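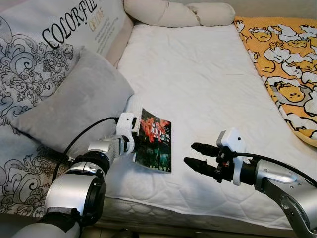 4.3 Setting the handover between the left and the right gripper

This section is for the Cosgrove two-arm unit when it works at bed height. Do it after the first installation, after every change of fingers, and when the right gripper closes beside the object. You need 36 minutes and a second person at the stop button.

Use a paperback book for this work. A hard cover does not bend, so it hides a small error of angle.

1. Put both arms in the rest position and wait until the lamp on the base is green.

2. Make the mattress cover as flat as you can. Small wrinkles are allowed. Pillows and blankets may stay on the bed if they are outside the path of both arms.

3. Check the cable on each arm by hand, from the last joint to the wrist. It must make a free loop and must not pull when the wrist turns.

4. In the Ledport panel, open Handover and choose Left gives, Right takes.

5. Let the left gripper take the book by one top corner. The lower edge of the book should rest on the mattress and the book should be tilted. If you lift it completely, it swings and the values are not useful.

6. Bring the right arm in slowly, at speed 8. Keep its two fingers slightly open and pointed to the book. Stop before they touch it.

7. Look from the foot of the bed. The right fingers should be level with the lower part of the book. Correct the height with the arrow keys, 2 mm each time.

8. Press Save point. The panel makes one short sound.

9. Close the right gripper on the book with force 26, then open the left gripper. Wait until the left arm has gone back before you continue.

CAUTION: Do not put your hand between the grippers to straighten the book. Press stop first, also for a very small correction.

Note: With the white printed fingers, look at the rough surface on the inside. When it has become smooth, the book slides down at step 5. Order the new pair from Skastbridge and repeat this section from step 1.

Note: The saved point is lost if you change the type of mattress. Turning the mattress over does not change it.

If the panel shows "Point not reached" at step 8, the right arm is too much stretched. Move the base nearer to the bed, lock the wheels and begin again at step 3.

Text checked by Clotilde Guillot, Mar 14, 2018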